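Teaching an arm by hand and by remote: recording a PC strip-down task

Posted Oct 1, 2018 in Bench guides

This guide covers how we record demonstrations for the Ronlow job, which is taking parts out of old desktop computers. It assumes you have the arm bolted down, the gripper fitted and the Teler software talking to both. If you haven't got that far, do the setup guide first and come back.

There are two ways to show the arm what to do. You can hold it and move it yourself (hand guiding), or you can drive it from the control handle across the room (remote). We use both on the same job, for different parts of it.

When to use which

Hand guiding is best for big, simple moves: going from the rest position to above the case, or from the case to the parts tray. You feel the weight of the arm and you can see where the elbow is going. It is poor for anything fine. Your hands get in the way of the wrist camera, and a recording full of somebody's knuckles is not much use.

Remote is slower to learn but gives cleaner recordings near the parts. Use it for all gripping, lifting and pulling.

Before you start

Unplug the computer from the mains and take the cord off the bench altogether. Lay the tower on its side with the open face up. Take the side panel off yourself, by hand. Panel removal is a separate task and should not be in these recordings.

Push the case until it stops moving when you lean on it. On the ribbed tops at Cletbridge we put a strip of rubber under the front end. A case that slides two millimetres halfway through a recording spoils it, and you won't always notice at the time.

Check that the wrist camera is tight on its mount. Wipe the lens.

Open Teler, choose New Task, and give it a name with no spaces. Set the sample rate to 10 a second for hand guiding. For remote work leave it at the default.

Recording the approach by hand

1. Press Free on the pendant. The arm goes slack but holds its own weight.
2. Take hold of it above the gripper, with one hand on the forearm if you need it. Don't pull on the camera or its bracket.
3. Press the foot switch to start recording.
4. Move the arm at a steady pace to a point above the case. Stop with the fingers pointing straight down and clear of the metal.
5. Wait a full second, then press the foot switch again.

The pause at the end matters. Teler uses it to work out where one step finishes and the next begins. If you let go early the arm settles slightly and the end point is wrong.

Recording the part removal by remote

Stand where you can see both the case and the screen. Pick up the handle and hold the trigger for two seconds to link it. Turn the speed down to 18 per cent for your first few goes. You can raise it later – most people end up leaving it where it is.

Line the fingers up with the part before you go down. Turning the wrist inside the case is how cables get caught. Come down in one movement, close the fingers, pause, then lift straight up. If something resists, stop and let go. Don't wiggle. The arm will learn the wiggle.

Set the grip force for each part and write it in the task notes. The Villaseñor fingers we use have soft pads that wear smooth, so a force that worked in the spring may slip by December.

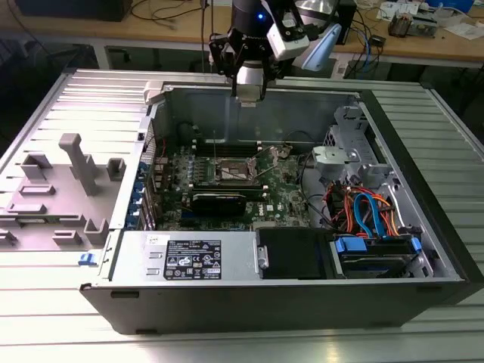
Do I have to throw away a recording if I make a mistake in it?

It depends on the mistake. If you missed the part, backed off and then got it cleanly, keep the recording and tag it Recovery, as those are useful in small numbers. If you hit the case, dropped a part or stopped for longer than ten seconds, delete it.

How many recordings to make

For one part in one model of case, start with 44 good ones. Shift the case a little between them and turn it by a few degrees now and then, so the arm doesn't learn a single spot on the bench. Our full set for Ronlow came to 285 across all the parts, but we didn't train on anything until the first batch had been checked.

Checking and saving

Play each recording back at double speed and watch the gripper line on the graph. It should step cleanly between open and closed. A ragged line usually means a loose trigger.

Mark it Keep or Drop, then press Save Set. Teler does not save on exit.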